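Keep the conductors on the trams

I have been travelling on the Bareo tramway for most of my grown-up life, first to a job I didn't much like, then to one I did, and these days mostly to the shops and the library and to see my sister at the Rosales end of the line. So I don't pretend to be a neutral party when I say that the plan to take the conductors off in August strikes me as a poor one. I've read the operator's leaflet twice now, once on the tram and once at home with my glasses on, and I liked it less the second time.

The leaflet is very cheerful. There will be ticket machines at all 13 stops, and an app, and what it calls roving customer teams, who will get on and off the trams through the day to help people and check fares. The money saved goes towards running later in the evening. I'd love a later tram, I really would. I've stood at Prerer in the rain after a concert, having missed the last one by the length of an encore, and walked home in the wrong shoes. If somebody had offered me a swap there and then I might have taken it!

But I think about what a conductor does in the course of an ordinary morning, and very little of it seems to be on the leaflet. Take the 103, as we all still call the tram that leaves Rosales a little before eight (the numbers came off the blinds years ago but the name has stuck). It's full by the third stop. Somebody has to ask the people round the doors to move down, and they have to ask it in the sort of voice that makes people do it without feeling told off. Somebody has to get the pushchair folded, or find the space where it needn't be. There is a man who gets on with two sticks, and the conductor always holds the bell until he is sitting down, which takes as long as it takes. The driver, shut away at the front with a road full of vans to look at, can't do that. He has a screen, I know. I have seen the screen, and on a winter morning with everybody's coats against the camera it must be like looking into a sack of potatoes.

Then there is the matter of the fares themselves. People who like the new arrangement always tell me that hardly anyone buys a ticket on board any more, and they may well be right if you go by the whole day. I would only ask them to ride in the middle of the morning, when the passes start to be valid and the tram fills up with people my age and a good deal older. Half of them are buying something, or asking whether they need to buy something, or have a grandchild with them and no idea what the grandchild costs. A machine on a platform can sell you a ticket if you know which ticket you want. It can't tell you that you'd be better off with a day saver if you're going on to the hospital afterwards, and I've heard our conductors say that to complete strangers more times than I could tell you.

I should be fair about the machines. The one at Kosex was put in early, as a trial, and when it works it works nicely. The letters are a decent size and it takes coins. My quarrel is with where it stands, on the town-bound side only, so that if you are going out to Rosales you have to cross the track, buy your ticket, and cross back again while your tram sails in and, quite possibly, out. I wrote to the operator about this in the spring and had a polite letter back saying that it would be looked at. I do hope it is being looked at. If there are going to be penalty fares, and there are, at 63 pounds, then every passenger ought to be able to reach a machine without a dash over the rails.

That penalty bothers me more than anything else in the scheme, I think. At present, if you get on without a ticket, the conductor comes along and sells you one, and that's the end of it. After the change you will be a fare dodger. You may be a fare dodger who couldn't find her glasses, or whose telephone had gone flat, or who is twelve, but there will be no box for that on the form. I don't say the roving teams will be unkind. Most of them will be the same people, given different jackets, and I know they are not unkind. But a person whose job is to sell you a ticket meets you in one way and a person whose job is to catch you without one meets you in another, and I shouldn't think it's possible to do the second all day long without it changing your face a bit.

I'm told that other towns manage perfectly well, and that I ought to travel more. Well, I do travel, and I've been on plenty of trams with no conductor, and some of them were splendid, quick and clean and very frequent. They also mostly had wide level platforms with proper shelters, and were built that way from the start. Ours wasn't. Ours was made out of an old railway and some rather narrow streets, with a bend at Bareo Cross that throws everyone into their neighbour's lap, and it has always relied on having somebody aboard to make up for its little ways. If the operator would like to rebuild the platforms first, and straighten the bend, I'd be willing to have the conversation again.

And the evenings! This is where I part company with my own wish for a later tram. It is all very well to run one at midnight, but I want to know who will be on it. The leaflet says the teams will be out "at busy times". A late tram is not a busy time. It's six or seven people sitting as far apart as they can, and now and then one of them has had too much to drink and would like to talk about it.
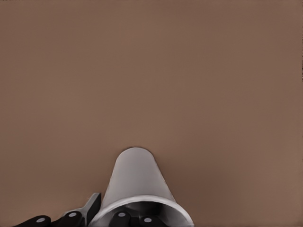
I have got off early before now and waited for the next one on a night like that, and I know several women who have done the same. What kept us on, most nights, was the conductor sitting down across the aisle and asking where we'd been. It's a small thing to put in a budget, I dare say there isn't a line for it, but if people stop feeling easy on the late trams they will stop using them, and then we shall be told there is no demand and the late trams will go as well.

What I'd like is a compromise, if anybody is in the mood for one. Put the machines in, on both sides. Let people use the app if they're happy with it. Keep a conductor on the morning trams until the rush is over, and on everything after eight at night, and try the roving teams in the quiet part of the afternoon, when they might do rather well. Run it like that for a winter, then ask the passengers, on the trams and on paper as well as on the website.

The comment forms are in the rack behind the driver's cab, or they were when I last looked, and you can hand them to any conductor while we still have them. I filled mine in on both sides and had to carry on up the margin.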